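ok so my brother-in-law asked me at dinner if he should wait a couple years and just buy a robot to do the dishes. I have opinions. Thread, sorry in advance

1/ I spent most of March messing with a two-finger gripper in simulation after work. The job I gave it: pick up a spoon, put it in a drawer. That's it. My kid does this (badly) for a quarter

2/ First 40 tries, 3 spoons in the drawer. Three!! And one of those I'm pretty sure was luck
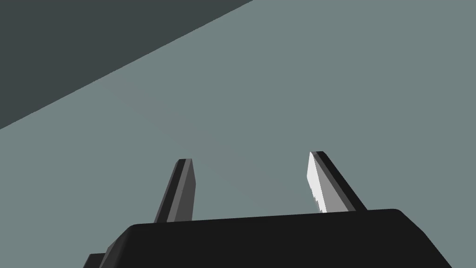 3/ The thing about a spoon is it's flat and it's thin and it lies right down on the counter. You and I slide it to the edge with a fingertip and never think about it. A gripper has to be told that's even allowed

4/ Satish Pisharody, who I used to work with at Fludbridge, says shop floors are way ahead of kitchens and he's right. Same part, same bin, same spot, all day long. My silverware drawer has a corn holder in it from I don't know when

5/ After 3,000 more runs it got decent with spoons. Then I swapped in a fork and we were back to square one, I had to go take a walk

6/ So what I told him: buy the dishwasher. Loading it is still on you for a while. Towels might come sooner, I go back and forth on that one. Trying mugs next, will post how it goes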